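클레망스 르메르(Clémence Lemaire) 씨를 만난 때는 9월의 오전이었습니다. 르메르 씨는 즈아스트홀름(Zastholm)에 있는 부브게이트(Buvgate)의 작업장을 맡고 있습니다. 회사와 학교에서 더 이상 쓰지 않는 데스크톱 컴퓨터를 받아서 분해하고, 저장 장치를 빼고, 다시 쓸 수 있는 것은 고쳐서 파는 곳입니다. 저는 기계가 이런 일을 이미 할 수 있는지 알고 싶어서 찾아갔습니다. 대화는 프랑스어로 했고, 제가 한국어로 옮겼습니다. 한국어가 제 모국어가 아니어서 조금 딱딱한 문장이 있을 수 있습니다.

르메르 씨는 인사를 하자마자 장갑을 한 켤레 주었습니다. "케이스 안쪽의 철판은 생각보다 날카롭습니다. 손님도 꼭 끼셔야 해요."

첫 질문은 간단했습니다. 로봇이 지금 컴퓨터를 혼자 분해할 수 있습니까? 르메르 씨는 바로 대답했습니다. "처음부터 끝까지는 못 합니다. 한 동작씩 나누어서 물어보시면 대답이 달라집니다. 드라이브를 잡는 일, 받침에 놓는 일, 나사를 푸는 일, 커넥터를 빼는 일은 다 다른 일입니다. 사람은 이것을 한 가지 일이라고 느끼지요. 저도 예전에는 그렇게 느꼈습니다."

작업장에서는 이 일을 아홉 단계로 나누어 적어 두었습니다. 벽에 종이가 붙어 있었는데, 그중 두 단계에만 연필로 동그라미가 있었습니다. 로봇에게 맡겨도 된다고 르메르 씨가 생각하는 단계입니다. 하나는 트레이에 들어 있는 하드디스크를 옮기는 일이고, 다른 하나는 빈 트레이를 정리하는 일입니다.

"동그라미를 펜으로 그리자고 한 사람도 있었습니다." 르메르 씨가 웃으면서 말했습니다. "저는 아직 연필이 좋다고 했어요. 지난번에 한 번 지운 적이 있거든요."

무엇을 지웠는지 물었더니, 측면 덮개를 여는 단계였다고 합니다. 같은 모델만 들어올 때에는 잘되었습니다. 그런데 다른 모델이 섞이기 시작하니까 걸쇠의 위치가 달랐고, 어떤 덮개는 조금 휘어 있어서 힘을 더 주어야 했습니다. 사람은 손바닥으로 한 번 두드리고 다시 밀어 봅니다. 로봇은 같은 자리를 계속 밀었습니다. "덮개 한 장 때문에 오전이 다 갔습니다."

르메르 씨가 가장 어렵다고 말한 것은 케이블입니다. 나사는 작지만 모양이 변하지 않습니다. 케이블은 컴퓨터마다 다른 길로 지나가고, 하나를 건드리면 옆의 것도 움직입니다. "아침에 본 케이스와 오후에 본 케이스가 같은 모델이어도, 안에 있는 선은 똑같이 놓여 있지 않습니다. 전에 쓰던 사람이 청소를 했을 수도 있고, 메모리를 바꾸었을 수도 있지요. 그 역사가 선의 모양에 남아 있어요."

그리퍼가 들어갈 자리도 문제입니다. 사람의 손가락은 좁은 틈에서 방향을 조금씩 바꿀 수 있습니다. 그리퍼는 손가락 끝이 얇아도 그 뒤에 있는 몸통이 큽니다. 끝이 드라이브에 닿기 전에 몸통이 먼저 케이스에 닿는 일이 있다고 합니다. 그래서 이곳에서는 어느 쪽에서 들어갈지를 먼저 정하고, 그다음에 무엇을 잡을지를 정합니다.

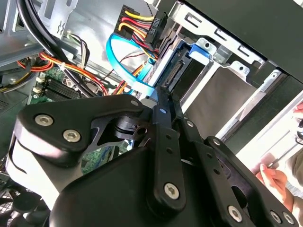
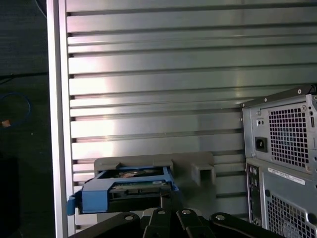
저는 사람이 하는 편이 더 빠르지 않으냐고 물었습니다. 조금 실례되는 질문이라고 생각했지만, 르메르 씨는 고개를 끄덕였습니다. "물론 사람이 빠릅니다. 지금은 비교가 안 됩니다. 제가 커피를 마시면서 해도 제가 이깁니다. 그렇지만 속도만 보면 이 일을 시작할 이유가 없었을 거예요."

시작한 이유는 손목이었다고 합니다. 지난해에 이 작업장은 컴퓨터 796대를 처리했습니다. 트레이의 양쪽을 누르고 당기는 동작을 하루 종일 되풀이하면 엄지와 손목이 아픕니다. 르메르 씨도 두 달 동안 보호대를 하고 일했습니다. "드라이브를 빼는 일은 어렵지 않아요. 어렵지 않은 일을 너무 많이 하는 것이 힘듭니다. 그 부분만이라도 기계가 해 주면 고맙겠다고 생각했습니다."

그때 옆 작업대에서 일하던 브누아 콜레(Benoît Collet) 씨가 대화에 들어왔습니다. 콜레 씨는 로봇의 동작을 준비하고 시험하는 일을 합니다. 원래는 프뤼보(Pruvost)라는 가전제품 수리점에서 세탁기를 고쳤다고 합니다.

"저는 클레망스보다 더 비관적입니다." 콜레 씨의 말입니다. "로봇이 드라이브를 잡으면 사람들이 박수를 칩니다. 저는 그다음을 봅니다. 잡은 것을 똑바로 들고 있는가, 받침의 홈에 맞게 놓을 수 있는가, 잘못 놓았을 때 잘못 놓았다는 것을 아는가. 마지막 것이 제일 중요한데, 마지막 것이 제일 안 됩니다."

콜레 씨는 새로운 동작을 시험할 때 연속으로 50번을 합니다. 그 사이에 누가 손으로 도와주면 처음부터 다시 셉니다. 르메르 씨는 이 규칙이 너무 엄격하다고 생각합니다. "트레이가 조금 비뚤어졌을 때 손가락으로 살짝 밀어 주면 되잖아요. 실제 작업에서도 사람이 옆에 있을 텐데요." 콜레 씨는 동의하지 않았습니다. "살짝 밀어 주는 사람이 필요하면, 그 사람의 월급도 계산에 넣어야 합니다."

두 분은 이 이야기를 여러 번 한 것 같았습니다. 저는 잠시 듣고만 있었습니다.

플라스틱 트레이에 대해서도 긴 설명을 들었습니다. 색이 밝은 트레이는 카메라가 찾기 쉽고, 옆면을 잡으면 드라이브의 회로에 닿지 않아서 안전하다고 합니다. 반대로 나사로 직접 고정한 드라이브는 잡을 곳이 마땅하지 않습니다. 콜레 씨는 컴퓨터를 설계하는 사람들이 수리하는 사람의 손을 생각해 준 모델에서는 로봇도 일을 잘한다고 했습니다. "세탁기도 그랬어요. 사람이 고치기 좋은 기계는 모두에게 좋습니다. 문제는 그런 기계가 점점 줄어든다는 거지요."

금속에 비치는 빛도 자주 말썽을 부립니다. 알루미늄 판은 보는 각도에 따라서 하얗게 번쩍이고, 케이스의 안쪽은 어둡습니다. 콜레 씨는 조명의 위치를 여러 번 바꾸어 보았지만, 한쪽이 좋아지면 다른 쪽이 나빠진다고 했습니다. 해가 드는 시간에는 시험 결과를 따로 적어 둡니다.

집안일 로봇에 대해서도 물었습니다. 요즘은 설거지를 하거나 빨래를 개는 로봇의 영상을 쉽게 볼 수 있습니다. 르메르 씨의 어머니도 그런 영상을 보고 전화를 하셨다고 합니다. "언제 살 수 있느냐고 물으셨어요. 저는 어머니의 부엌 서랍을 생각했습니다. 고무줄, 영수증, 병따개, 열쇠가 다 같이 들어 있는 서랍입니다. 컴퓨터 케이스보다 훨씬 어려워요. 그래서 조금 더 기다리시라고 말씀드렸습니다."

콜레 씨는 가게나 작업장이 집보다 먼저라고 봅니다. 작업장에서는 탁자의 높이를 바꿀 수 있고, 물건을 놓는 자리를 정할 수 있고, 안 되는 모델은 옆으로 빼 놓을 수 있습니다. "집에서는 로봇 때문에 식탁을 옮기라고 하면 싫어합니다. 여기서는 제가 클레망스에게 옮기라고 하면 됩니다." 르메르 씨는 그 말에, 옮긴 것은 자기 혼자였다고 덧붙였습니다.

일자리에 대한 걱정은 없는지 물었을 때, 르메르 씨는 조금 오래 생각했습니다. 코스탈레(Kostalley)에 있는 같은 업종의 회사에서는 직원들이 로봇 시험에 반대했다고 합니다. 르메르 씨는 그 마음을 이해한다고 말했습니다. "우리는 사람이 부족한 곳이라서 사정이 다릅니다. 그래도 저는 직원들에게 먼저 물어보았어요. 어떤 동작이 제일 하기 싫은지 적어 달라고 했습니다. 드라이브 빼기가 제일 많았고, 그다음이 먼지 청소였습니다. 먼지 청소를 할 수 있는 로봇은 아직 못 찾았습니다."

저장 장치에는 또 하나의 조건이 있습니다. 손님의 자료가 들어 있을 수 있기 때문에, 꺼낸 드라이브가 어느 컴퓨터에서 나왔는지 반드시 기록해야 합니다. 지금은 사람이 번호를 읽고 적습니다. 로봇이 드라이브를 옮기더라도 이 기록은 사람이 확인할 것이라고 르메르 씨는 말했습니다. 실수로 떨어뜨린 드라이브는 다시 살 수 있지만, 주인을 모르는 드라이브가 한 개라도 생기면 고객에게 설명할 방법이 없다는 것입니다.

돌아가기 전에 저도 드라이브를 하나 빼 보았습니다. 르메르 씨가 알려 준 대로 트레이의 양쪽을 눌렀는데 나오지 않았습니다. 안쪽에 전원 커넥터가 아직 꽂혀 있었습니다. 콜레 씨는 로봇도 처음에 똑같은 실수를 했다고 말해 주었습니다. 두 번째에는 커넥터를 먼저 빼고 성공했습니다.

다음에 시험할 동작은 바로 그 전원 커넥터를 빼는 일입니다. 언제쯤 될 것 같으냐고 물었더니 르메르 씨는 겨울이라고 했고, 콜레 씨는 어느 해의 겨울인지 물었습니다.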